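项目进展报告(第二阶段)
项目名称:家居环境中小件物品抓取的手持示教方法
承担单位:Plernberg 实验组
合作单位:Stusach(末端执行器加工)、Grelilitz(模型训练平台)
报告日期:6月27日,星期二
执笔:Priit Mockus
审阅:Evangelia Kyriakidis

一、本阶段任务

按照任务书,第二阶段要完成三项工作:在真实住家中用手持夹爪采集示教数据;把第一阶段的轨迹恢复流程改到能处理深容器;给出一版策略在实验台机械臂上的初步结果。前两项已完成,第三项完成了主要部分,尚缺跨住户的测试,原因见第五节。

二、数据采集

采集在14户住家中进行,操作人员由实验组培训后上门,每户固定一名操作员。任务仍是第一阶段定下的那一类:从敞口容器里取出指定小件,放到旁边的平面上,或者反向放回。容器用住户家里现成的,纸箱、收纳盒、抽屉都有。我们没有统一容器规格,任务书里也没有这个要求。

到五月底共录得大约2,000条示教,之后没有再增加。筛选的标准比上一阶段严,下列情况整条剔除:指尖在接触前后离开视野;夹爪开合读数与图像时间对不上;操作员中途换手。单纯抓取失败后重抓的保留,并在标注里记为“重试”。Evangelia Kyriakidis 对剔除结果做了抽查,认为“重试”一类的起止点标得偏松,已按她的意见改了一遍。

标注字段与第一阶段基本相同,新增“容器壁接触”一项,取值为无、单侧、双侧。这一项起初是为了排查轨迹异常加的,后来发现对训练也有用,所以写进了正式格式。

三、深容器问题

第一阶段的数据以桌面和浅盘为主,轨迹恢复主要依赖背景纹理。夹爪伸进深箱以后,视野大半被箱壁和箱底占据,可用的特征点少,恢复出的轨迹容易漂移。另外,操作员习惯沿着箱壁下探,两根手指有时会跨在箱壁两侧,这种姿态在浅容器里几乎不出现。

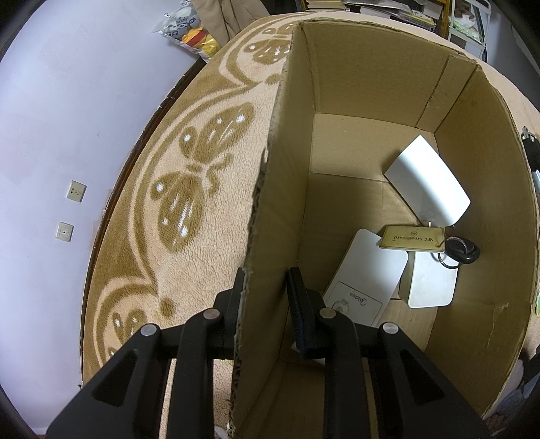
夹爪两指跨在箱壁两侧的片段,是否应当从训练集中剔除?
应当保留,但要带上“容器壁接触”标注。剔除后,策略在靠近箱壁时缺少可参考的动作,容易停在原处不动;保留而不标注,则会把跨壁姿态误学成正常的抓取准备姿态。

轨迹恢复方面做了两处改动。第一处,进入容器前后各取一小段,用容器外的固定背景重新对齐,中间段再按惯性读数插补,并用容器口的边缘作约束。第二处,对箱壁这类大面积、纹理弱的区域降低权重,避免少量误匹配把整段轨迹带偏。对纸箱口破损、边缘不直的情况,原先用直线拟合箱口的办法不可靠,现改为分段拟合,计算时间有所增加,仍在可以接受的范围内。

改动后,我们对原来恢复失败的片段重新跑了一遍,多数已能使用。仍然失败的主要有两类:一是容器在操作中被手或夹爪带动,容器口不再是固定参照;二是光线很暗。前一类打算在第三阶段单独处理,后一类直接放弃。

四、初步结果

策略在 Grelilitz 的平台上训练,结构沿用第一阶段,没有更换。实验台测试一共做了200次,物品和容器均未在训练集中出现过。与第一阶段的策略相比,新策略在深容器中的抓取成功率明显提高,在浅容器中变化不大。逐次记录和视频索引随本报告另行提交,这里只写几点观察。

物品之间有遮挡时,策略倾向于先去抓露在最上面的那一件,即使它不是指定目标。这与示教数据一致:操作员往往先拨开上层物品,而“拨开”在标注里没有单独列出。我们认为这是标注的问题,模型结构暂不调整。

扁平物品贴着箱底时仍然困难。手持采集时,操作员会用指尖把物品一侧轻轻撬起再夹,机械臂复现这个动作时下压力偏大,指垫容易打滑。Stusach 送来了7副新指垫,齿纹更密,装上以后有改善,但磨损也更快,还没有决定是否全部更换。

反向放回的任务表现比取出好。主要错误是松开过早,物品落在箱内的位置偏离目标,不影响任务判定,但会影响后续堆放。

五、未完成事项及原因

跨住户测试原定本阶段完成,目前推迟。测试需要把机械臂运进住家,Kashindye 移动底座的到货时间晚于合同约定,且首次装机后发现底座与机械臂控制箱之间的供电接口不匹配,转接件正在由 Stusach 加工。在底座可用之前,我们只能在实验台上模拟住家布置,这类结果不计入跨住户测试。

住户同意书方面,有一户要求删除全部录像,已照办,前述示教总数中不含该户数据。录像里住家物品上的文字和个人用品,在对外发布前统一做模糊处理。处理脚本已写好,漏检还偏多,需要人工再看一遍。

六、经费使用

采集人员劳务和交通两项按预算执行。指垫及夹爪维修超出原计划,由未使用的底座运输费调剂,已向贵方项目联系人书面说明。设备费因底座款项尚未全部支付而有结余,申请结转到第三阶段,不申请追加。

七、下一阶段安排

1. 底座供电问题解决后,先在实验室走廊试运行,再进住家。
2. 在标注中增加“拨开”动作,优先补标有遮挡的片段。
3. 处理容器被带动的情况,考虑把容器的运动与夹爪的运动分开估计。
4. 确定指垫型号,之后不再更换,以免影响结果之间的比较。
5. 完成模糊处理的人工复核,提交可发布的数据子集。

以上第1项的进度取决于转接件,如再有延误,Priit Mockus 会单独来函说明。其余各项按原时间表执行。

附件清单:逐次测试记录;视频索引;标注格式说明(修订稿);经费调剂说明。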